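Turbo miles and a new saddle

May 19, 2020

I've now done ten weeks of riding without a single event on the calendar. The Pellham 100 was called off in April and the club time trials went the same way. I had paid for both. The Pellham people gave a refund within a few days, so no complaints there.

Most of my riding since then has been on the turbo in the spare room. I kept a log of it, mainly to have something to write down, and as of Sunday it says 486 miles. That's less than I'd normally ride by this point in spring, but more than I expected to stand indoors. Charalambos Koutsoukos from the club has passed 1,000 and says he quite likes it. I don't.
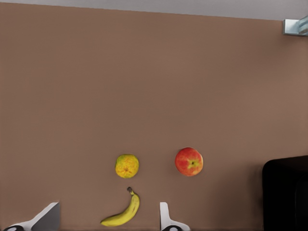
The saddle

My old saddle was fine for two hours outside and terrible after 40 minutes on the trainer. You don't move around much indoors, so any pressure point stays put. I tried tilting the nose down, which helped my seat and made my wrists sore instead. In the end I bought a Kiston, the wider of the two they sell, and put it on level with the same setback as before.

First ride was odd. It felt high, so I measured, and it sits a little taller on the rails. I dropped the post to match and that sorted it. Four rides later I'm keeping it.

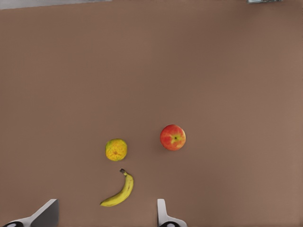
Eating on long rides is the other thing I've been working on. Araceli Villanueva told me last year that I start too late, and she was right. I used to wait until I was hungry, which on a hilly route meant the last hour was miserable. Now I have something small before I clip in, usually a red apple like the one up there, then half a bar every 30 minutes whether I want it or not. On Saturday I rode outside for over three hours, out past the reservoir and back on the old road, and felt normal at the end of it. Legs tired, head fine.

Next weekend I want to try the same loop the other way around, with the steep climb first. Hjalti Dalsgaard did it that way last week and said the wind was the worst part. I still need to swap the rear tire before then, as the trainer has worn it flat down the middle.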